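Teaching a Robot to Handle Clothes: Group 4 Project Report

Lusstead College, Level 3 Engineering
Group members: Verna Kapoor, Dexter Ostrowski, Desmond Park
Supervisor: Myrtle Greenberg

1. Introduction

Our project was to record people folding and hanging clothes with hand-held grippers, and to use the recordings to train a small two-armed robot. The robot belongs to the college and is known as Telari. Last year's group used it to stack blocks and sort bottle tops. We wanted to try something soft, as cloth changes shape every time it is picked up and the block program was no help with it at all.

The brief from Mrs Greenberg asked us to do three things: design a recording method, collect a usable set of recordings, and test what the robot could learn from them. We managed the first two. The third is only partly done and is covered in section 6.

2. Background

There are two common ways to collect this kind of data. One is to drive the real robot by remote control and record its joints. We tried this in the first fortnight. Dexter took nine minutes to pick up a T-shirt by both shoulders, and the left arm stopped twice with an overload fault. Only one person could work at a time, and the robot had to be booked.

The other way is to give a person the grippers and leave the arm out of it. The person squeezes the handle, the jaws close, and the position of each gripper is saved along with the video from a camera worn on the head. This is quicker and the movements look more natural – the person can feel when the cloth is about to slip. The drawback is that a person can reach places the robot cannot, so some recordings are no good even when the fold is perfect.

3. Equipment

We used a pair of grippers on loan from Dovik, a head camera, a laptop and a table with a plain cloth over it. The clothes came from home and from the lost property box. We ended up with 18 items: T-shirts, trousers, two hoodies, a pillowcase and some tea towels. We left out anything with a metal zip after one scratched a jaw.

Each gripper has its own label, and they must not be swapped. In our second session they were held in the wrong hands for a whole afternoon and the left and right tracks came out reversed. Desmond wrote a short script to swap them back, but by then we had also recorded some with the correct hands in the same folder and could not tell which were which. We deleted the lot.

4. Method

4.1 Roles

We worked in threes. One person wore the camera and used the grippers, one ran the laptop, and one reset the clothes between takes. We changed over every half hour. Holding the grippers up at chest height is tiring and the recordings got noticeably shakier after that.

4.2 Procedure for trousers

Trousers were the hardest item, so the steps are written out in full. The others follow the same pattern.

Step 1. Check that both grippers are switched on and tracking. Open and close each one twice and watch the numbers change on the laptop.

Step 2. Drop the trousers on the table from arm's length. Do not tidy them. If every take starts from a flat pair of trousers, the robot only learns about flat trousers.

Step 3. Start the recording and look down at the table for two seconds before moving.

Step 4. Find one end of the waistband and pinch the corner with the nearer gripper. Take a small amount of cloth. If the jaws take in too many layers, the waistband will not open out.

Step 5. Lift slowly, find the other corner with the second gripper, and pinch that too. Then raise both hands to the same height and move them apart until the waistband hangs in a shallow curve. Do not pull it tight. The hanging legs should be in view of the head camera, along with both grippers.

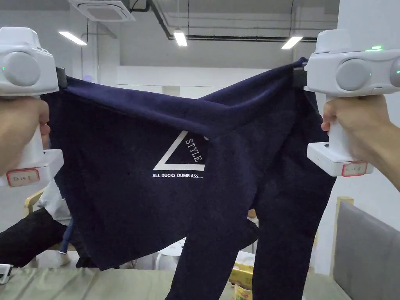 Step 6. Lower the legs on to the table first, then bring the waistband down so the trousers lie flat. Let go with both grippers together.

Step 7. Fold one leg over the other, then fold the bottom up to the waistband. Hold still for two seconds and stop the recording.

Any take where the cloth was dropped was marked "D" in the log and kept in a separate folder. Takes where a bare hand touched the cloth were deleted.

5. Results

We recorded 1,240 takes between January and March. After checking, 414 were thrown out. The main causes were lost tracking when one gripper passed behind the other, jaws leaving the camera view, and mistakes with file names, which were our own fault.

Tea towels had the fewest failures. Fleece trousers were better than we expected, as the thick fabric gave the jaws plenty to hold. Thin T-shirts kept sliding out at the second pinch.

6. Robot test

Mortimer Strickland, the lab technician, helped us load the trained model on to Telari. There was only time for one test, made up of 100 attempts at folding a tea towel. The robot completed just over half. Most failures came at the first corner, where it closed the jaws slightly above the cloth. We ran out of term before we could try trousers.

7. Problems and changes for next time

The laptop filled up twice, and the second time we lost that morning's work. We now copy everything to the Baptiste drive at each changeover. We would also check takes on the same day, as leaving it all to the end took Verna and Desmond most of a week.

The next group should put a second camera at the side of the table. Many of the rejected takes could probably have been kept if the hidden gripper had been visible from somewhere else. The log sheets, the script and the step list are in the project folder, and the spare batteries are in the drawer under the printer.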